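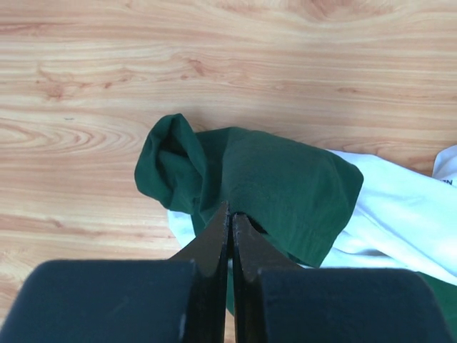

Elba Salinas's objection to last term's notes was that sorting comes too late in them, after folding, and that a green T-shirt left lying with a white garment should be dealt with before anyone thinks about creases. The order has been changed accordingly. Sorting is now section 1.

Home | Units | Handouts | Timetable | Contact

Search this site Enter keywords Go

Textile Care 1, Handout 4: Sorting and folding knit garments

1. Sorting by colour

Dark and white cottons are separated at the table, before washing and again before folding. The dark green shirt and the white garment go to different piles even when both are clean. Dark knits shed fine lint, and lint shows on white more than on any mid-tone.

Use three piles: whites, darks, everything else. Pale greys go with everything else. A garment with a white body and a dark trim is treated as dark for the first few washes.

2. Finding the edges

A bunched T-shirt is opened from a finished edge. Look for the stitched band first. On a bunched shirt a single visible hem may belong to a sleeve or to the bottom of the body, and the two are easily confused. Ways to tell them apart:

- Follow the hem in both directions. A sleeve opening closes on itself within a short distance.
- Feel for the side seam, if the shirt has one. It meets the bottom hem close to a right angle. An underarm seam meets the sleeve hem in a similar way, so this test is not enough alone.
- Lift the band and let the cloth hang. The body is heavier and drops straight.

Where the cloth has rolled back over itself and formed a pocket, put a hand inside and push the layers apart. Pulling on the outside stretches the knit.

3. Surface

Work on a smooth, hard surface. Wood with an even finish is suitable, as cloth slides on it and can be squared up without lifting. Rough or splintered boards snag knit loops. Wipe the surface before whites are laid down.

4. Folding sequence

a) Lay the shirt face down, shoulders away from you.
b) Smooth from the centre outward with flat hands.
c) Fold one side in to the middle of the back, sleeve turned down along the fold. Repeat on the other side.
d) Fold the bottom hem up to just below the collar.
e) Fold once more and turn over.

Steps (c) and (d) are where most marks are lost. If the two sides do not meet evenly, undo both - correcting one side alone twists the body.

5. Weights and loads

Students in the Somogyi room use the 2,000 g scale. The practice bundle for this unit weighs 1,580 g. The reference shirt weighs 163 g. Record each pile separately and check that the sum agrees with the bundle weight. The Stoltercombe room has the older scale, which must be zeroed with the tray on.

6. Practical exercise

Work in pairs. One partner mixes the bundle, the other sorts and folds, then swap. Afshin Jalali's group finished in 43 minutes in November, including the weighing. Speed is not assessed. Write down any garment you had to refold and the step at which it went wrong.

Bring the completed sheet to the next session. Missing bundles are signed out from the Grudau cupboard.

We use cookies to improve your experience. Accept Manage preferences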